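Can a gripper sweep a bench down yet?
Workshop automation > Cleaning and finishing 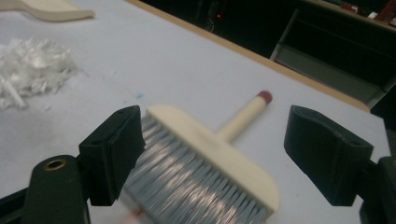 Brush between the two fingers, white fluff still to go on the left.

kurkex_gob
Brush work with a parallel gripper. My position is that wiping is close to solved and sweeping is not. A cloth conforms to the surface. Bristles store energy and let go of it at the end of the stroke, so light debris travels further than you planned.

Y. Jacobs
Disagree on "close to solved". Our Drellura cell wipes a flat panel well enough, but put a raised edge on it and the residue collects there. A bench with trim has the same problem.

Posted Wednesday
npalomino
What grip force are you on? A round handle between two flat pads will pivot as soon as the bristles load up. I logged 200 strokes on a similar tool and had to regrasp after 30 of them.

kurkex_gob
Low force, deliberately. I want some compliance at the handle. Clamp it hard and any height error goes straight into the bristles.

npalomino
Then your brush angle is unknown for half the stroke. Fit a square sleeve to the handle and put the compliance in the wrist.

Salazar_A
A nozzle and a vacuum would clear that fluff with no contact planning at all. Why copy a human tool?

Y. Jacobs
Because the vacuum also takes the small screws. Ask me how I know.

kurkex_gob
Agreed on the screws. I'll try the sleeve. Does anyone have a drawing for one that fits a tapered handle?

npalomino
I have one for a straight handle. You would need to open up one end of the bore. Will send it tonight.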